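How to strip and remake a double bed with a bolster and a loose blanket
By Solange Rey
Updated Saturday, March 23, 2024

Filed under: Bedrooms, Linen care

This page covers a full change of linen on a double bed that carries more than the usual two pillows. The method suits a bed with a bottom sheet, pillows, a long bolster and one printed blanket used in place of a doona. Beds with a valance or a fixed mattress topper are dealt with on a separate page.

What you need
Clean bottom sheet, double size, flat or fitted
Clean pillowcases, and a bolster cover if yours comes off
A washing basket
A lint roller or a vacuum with an upholstery head
A chair or bench within reach of the bed

Step 1. Clear the bed
Take everything off the mattress in order of size, smallest first. Cushions and clothing go before pillows, pillows before the bolster, and the blanket comes off last. Clothing left on the bed overnight should be sorted at this point into wear again, wash and put away. Do not stack it on the chair. The chair is for bedding that is going back on.

Stand the bolster on its end in a corner if it is firm enough. A soft bolster will fold in the middle and should be laid flat on the chair.

Step 2. Air the mattress
Draw the curtains back and open the window. Pull the sheet off from the foot end towards the head, folding it in on itself so that dust and hair stay inside. Leave the mattress bare while you deal with the pillows. An hour is better if you have it.

Vacuum the top and the piping. On a mattress pushed against a wall, pull the bed out by a hand's width and do the wall side as well. Check the floor underneath while the bed is out. Timber floors mark easily, so lift the legs if you can instead of dragging.

Step 3. Check labels before washing
Cotton sheets take a warm wash. Fleece and other plush blankets take a cold wash, a low spin and no fabric softener, which coats the pile and makes it feel greasy. Wash dark or strongly coloured covers apart from pale sheets for the first few washes. Red is the usual offender. I lost a Valora sheet set to one red cushion cover in December and now wash all reds on their own.

Many character bolsters have a sewn cover with no zip. These are spot cleaned with a damp cloth and a little wool wash, then dried flat. If the label allows machine washing, use a bag and check that the filling has dried right through before it goes back on the bed.

Step 4. Fit the bottom sheet
For a fitted sheet, start with the corner hardest to reach, normally the head end on the wall side. Do the diagonally opposite corner next, then the remaining two. Working along one side first leaves the last corner short.

For a flat sheet, lay it with an even drop on both sides and tuck the head end first. Make the two head corners, move to the foot, and pull firmly before tucking. Then do the sides.

Wrinkles across the middle mean the sheet is loose from head to foot. Creases that run on a diagonal mean one corner is carrying less tension than the others. Follow the crease to its end, untuck that corner, pull and retuck. Smoothing with the flat of the hand only moves the slack along. On my own bed I use a Funstead flat sheet with a deep tuck — it holds for most of the week.

Step 5. Place the pillows and the bolster
Shake each pillow from the short edge and set it flat against the head of the bed, open end of the case facing away from the door. Where two pillows do not match, put the one that matches the sheet towards the centre.

The bolster goes on last. It can lie straight across in front of the pillows, or down the wall side if a child sleeps there. A bolster left on an angle takes up sleeping space and pushes the pillows out of line. If it has a printed design, turn it so that the seam is underneath.

Step 6. Fold the blanket
A blanket smaller than the mattress looks untidy spread out, as it never reaches both sides. Fold it in thirds lengthwise:
Lay it face down on the bed and square the corners.
Bring one long side in by a third.
Bring the other long side over the top.
Turn the whole strip over and lay it across the foot, with the print facing up.

In cold weather, leave it in half instead of thirds so it can be pulled up in the night.

Daily reset
Between changes, the job is short. Lift the blanket off, pull the sheet tight at the foot, straighten the pillows, put the bolster back in line and fold the blanket. Takumi Fujimoto wrote in to suggest pulling the sheet from both sides in turn before touching the foot. I have tried it and it works well on flat sheets, less so on fitted ones.

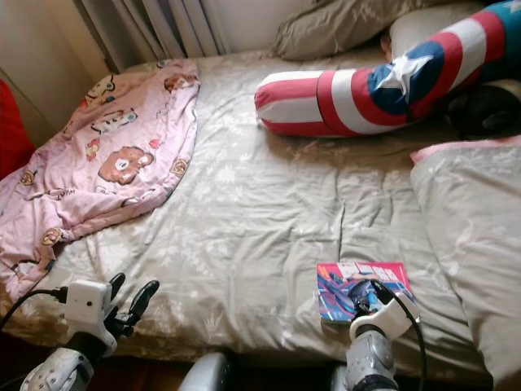 A double bed before the daily reset: sheet wrinkled across the middle, bear-print blanket bunched to the left, star-and-stripe bolster lying on an angle.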